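Moltside Home Handling Project
Progress report, July
Prepared for the Granirel fund by Nives Vitale

Summary for those who read only the summary: collection in homes is going well, training is going acceptably, and the robot arm at our bench failed in a way that cost us 15 working days and one pair of perfectly good jeans. No one was hurt. The jeans were mine.

The fault

In the second week of the period the bench arm was folding pants, a task it had been doing with growing confidence. At the end of a lift it is supposed to open its fingers and let go. The software reported that the fingers were open. The fingers disagreed. The arm then moved on to its next position, taking the jeans and a good part of the tablecloth with it, and kept pulling until the waistband gave up.

The emergency stop worked when pressed. I would like to report that it was pressed promptly, but I was at the far end of the room with a sandwich, and it took me a few seconds to believe what I was seeing. The stop button has been moved to within reach of the chair, and the arm no longer runs unless someone is in the chair. Food is also banned, which has been the least popular measure so far.

We traced the failure to two causes. A strand of denim had worked its way into the finger linkage and jammed it. That alone would have been a nuisance. The larger problem was ours: the control program, Lumanlan, treated "open command sent" as meaning "open." It never checked the measured finger position before moving the arm. This was in the code from the first day, and we reviewed that code twice. 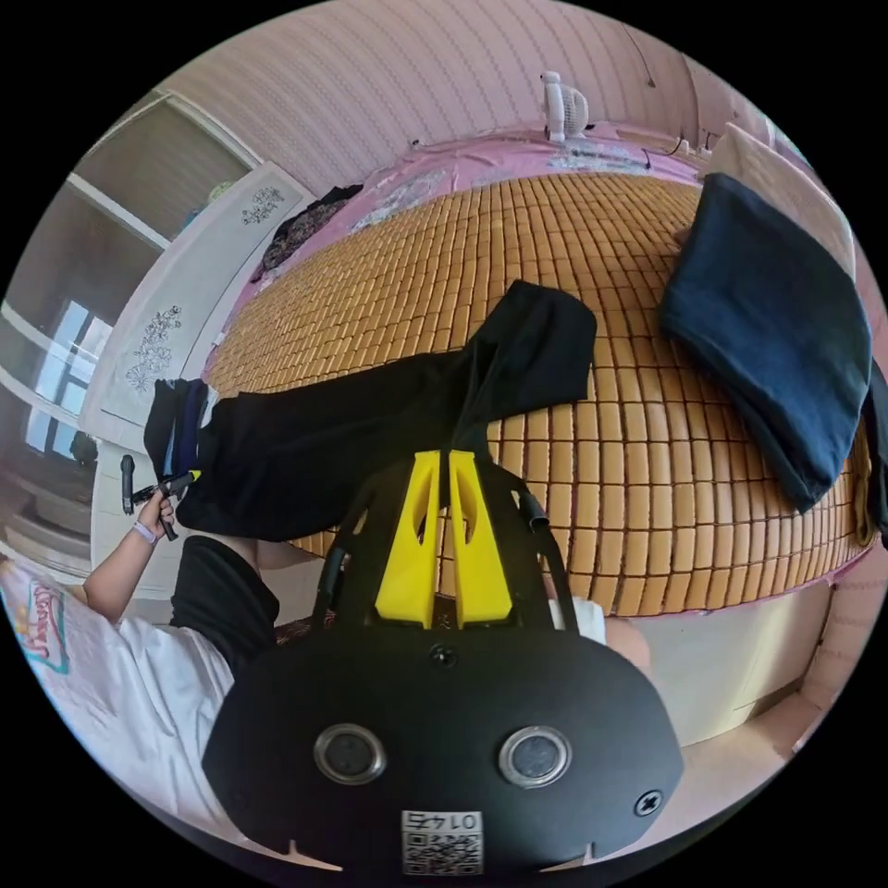
Home collection continued during the repair, as it uses hand-held grippers and people, both of which let go when asked. The fault did change what we look for in the recordings, though. Snags nearly always begin with the cloth we aren't paying attention to. A black garment pinched up into a peak by two yellow fingers looks like a tidy grasp, but the rest of it runs away across the mat and over the side of the bed, and a robot that feels only its fingertips knows nothing about that end. We now tag every lift where part of the item hangs over an edge, so the trained policy sees plenty of them and we can test it on them separately.

We have 300 usable home recordings, some 80 of which carry the new tag. That is a higher share than I expected and says something about how people leave clothes on beds, my own household included.

What has been changed

Lumanlan now waits for the measured finger position before any move after a release. If the fingers haven't opened within 2 seconds, the arm holds still and sounds a buzzer. The pull limit has been lowered as well. We tried the new behavior by taping the fingers shut and asking for a fold. The arm stopped and complained, as it should. The linkage has a fabric guard, which Flaltano made for us at short notice and charged for accordingly.

Still open

The guard rubs slightly when the fingers are fully closed. Flaltano is sending a thinner one. Until it is fitted we are running the arm at reduced speed and checking the linkage for lint each morning.

Bench trials on hanging garments have slipped to the next period. I am not asking for more money, only for the end date of that work package to move by the same 15 days. The replacement jeans have not been charged to the project.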